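Najjar table runner, mauve stripe

I've sold table linen for 13 years and this is the one I keep taking home! It's woven, with wide white stripes and a brownish-mauve stripe in between that has a fine mesh-like dot texture, and there's a white border down the edge so it looks finished wherever you lay it.

Length 47 inches, width 13 inches. £21 each, or two for £32 while we clear the January stock.

I like it on pale wood best, set at a slant (my sister Imke Rothe thinks I'm mad, she wants everything straight) with a white dish on top - something with a bit of shine round the rim is lovely. 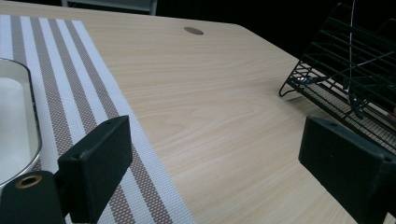
Crumbs shake out easily enough, and for anything worse I put it through a cool wash and dry it flat. Please don't tumble it, mine went a bit wavy at one end. Ordered by noon, it goes out the same day - ask for Leonor if you want it gift wrapped.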